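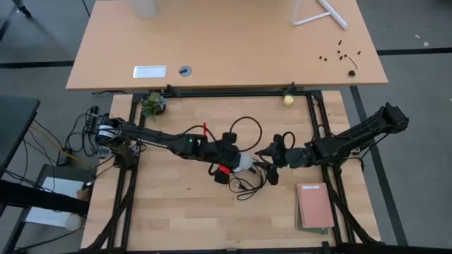

Two weeks with the Tipoki two-arm kit

I said back in May that I would write something up once the Tipoki kit had been on the bench long enough to have an opinion. It has, so this is the long version of what I've been telling people by email.

What you get is a pair of black arms, a gripper for each, the aluminum frame they mount on, and more cable than you expect. The frame clamps to a desk. Plan on an afternoon to bolt it together, and keep the small Allen key somewhere you'll find it, as you will want it again. The manual skips the part where the second arm gets its address, so do the left one first and label it.

Passing a ball from one gripper to the other is the first task in the Tipoki software, and I'd start there. A white ball on pale wood was a harder target than I thought it would be. I had to redo the calibration 3 times before the handoffs were any good. The green lights on the arms are easy to see from a chair, which I liked.

Cables are my main complaint. They loop up over the grippers and down onto the table, and the clips in the box are too few. I ordered more from Erkico.

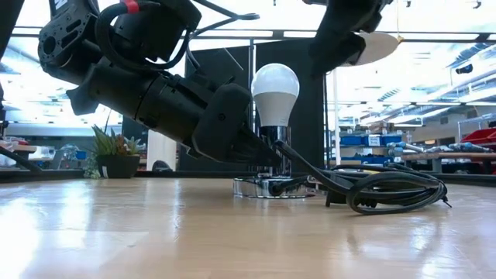 Posted by Petro Horobets, Thursday, October 3, 2024

After the ball I moved on to a table lamp with a chrome stem and base. Shiny things are a fair test for any kit that relies on cameras, and the Tipoki tracking does lose the edge of the base under bright ceiling lights. Turning down the exposure in the settings helped. The padded fingers are good and I wouldn't swap them.

The price is $700 for the year of software on top of the hardware, and that is where I hesitate. Drondero has a cheaper plan but you give up the two-arm mode. If you only need one arm, go that way. I'm keeping the Tipoki until the renewal comes up and will post the settings file when I've cleaned it up.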